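Toy Shelf Check: Shape Boards, Foam Puzzles and Peg Sorters
Filled in by Indira Gounder, Wemura Toy Library
Sep 13, 2023

412 shares | 5 comments

It's shape sorter time again, my favourite check of the year! I do this one on the floor with a big mug of tea, and this round I've put my comments in next to each line so you can borrow the list for your own shelf at home, nursery or playgroup. Tick, cross, or "see note", same as always.

BOARDS

1. Board lies flat on the floor, no curling at the corners
Tick for all of them bar one. The old Pridel foam board has a corner that springs up like toast. It's been under the atlas since August and is getting better, so I'm leaving it there.

2. No bite marks, tears or crumbly patches in the foam
See note. Foam is lovely and quiet and kind to toes, but little teeth love it too. Run your thumb round every hole. If bits come off on your thumb, the board goes, no matter how much you like it. One gone this time (sob).

3. Recesses clear of fluff, sand, raisins
Cross, then tick! A dry paintbrush gets into the small square holes far better than a cloth does. Try it, it's so satisfying.

4. Wiped down and dried flat
Tick. Warm soapy water, wrung-out cloth, then left on a towel overnight. Please don't soak foam, it takes an age to dry in the middle.

PIECES

5. Every piece passes the small parts tube
Tick. Do the whole lot, including the ones you did last time, as a piece that has lost an end is a smaller piece than it was. Two short pegs from the Shenoy set didn't pass and have moved up to the over-fives cupboard.

6. No cracks, sharp edges or rough seams
Tick, mostly. Pronged and forked pieces want the longest look. Bend each prong gently with a finger and watch where it joins the body, and feel the tips as well. Cylinders are a doddle, just roll them in your palm.

7. Colour doesn't come off on a damp white cloth
Tick. Not a smudge on any of them. Hooray!

FIT

8. Each piece goes in and out of its own hole without a shove
Tick. Try every single one. A tight hole means a cross toddler, and a tight hole in foam also means a torn board by Christmas. I hold the forked ones upright over the board and line up the longer prong first, which makes the whole thing much easier to judge. 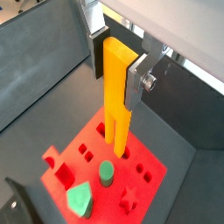
Item 8, fit check: yellow forked piece over the red board, green cylinder standing in its round hole.

9. Upright pieces stand without wobbling
Tick. Cylinders especially. A good round hole is a joy.

STORAGE

10. Bag labelled, piece list inside
Cross. Five bags need new labels. Jagadeesh has the pen!

Next check: when the Sarkik boxes come back.

COMMENTS

Marisa Gatti
The paintbrush! I've been using a cocktail stick for years and poking holes in everything.

Subbarao Nadar
Does the damp cloth test work on painted wood as well?

Indira Gounder
@Subbarao Yes, just press a bit harder and do the edges, they wear first.

Sowmya Murthy
Our Pridel board curls too. Which way up did you put it under the atlas?

Indira Gounder
@Sowmya Holes down, with a tea towel in between.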